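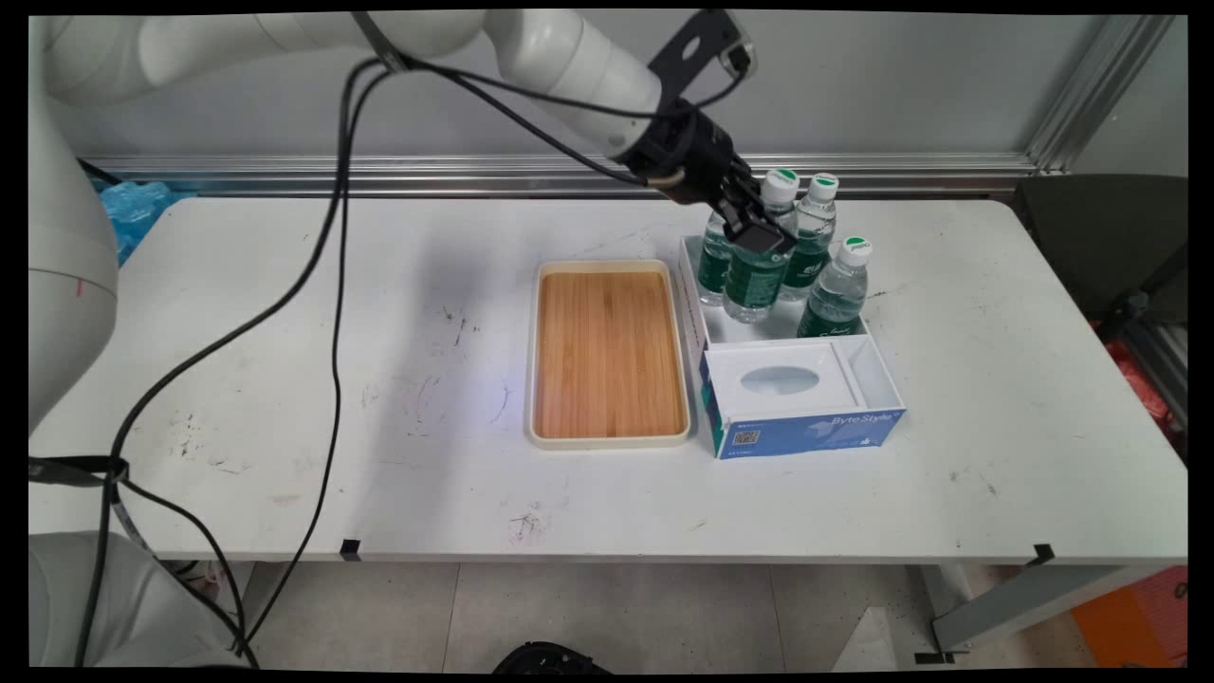

What did visitors to the Ivent automation open day come to see?
A robot arm handling everyday goods, run for the public in the Dovby hall between 10 a.m. and 4 p.m.

The open day, held in September, drew 124 registered visitors, most of them from packaging firms and technical schools in the Lollden area. Ivent ran the demonstration on one workstation, with a white jointed arm, a parallel gripper and a small camera mounted near the top of the gripper assembly. The work consisted of handling water bottles held in a desk organizer, with a bamboo-surfaced tray on the same table. The gripper takes each bottle by the neck.

Vesela Zupan, who led the sessions, told visitors that bottles standing close together are harder to handle than single ones. The fingers need clearance on both sides, and clear plastic gives the camera little to work with. Caps and labels are more dependable reference points.

Ivent has logged 2628 grasps on this task to date. The next stage is a run of 600 with the organizer moved to a new position before each attempt. Results will go to Hodžić, the packaging company that is paying for the trial.

Questions from the floor dealt mainly with cycle time and gripper wear. Zupan gave no cycle time, as arm speed had been reduced for the public sessions. Written questions can be left at the Dovby front desk until the end of the month.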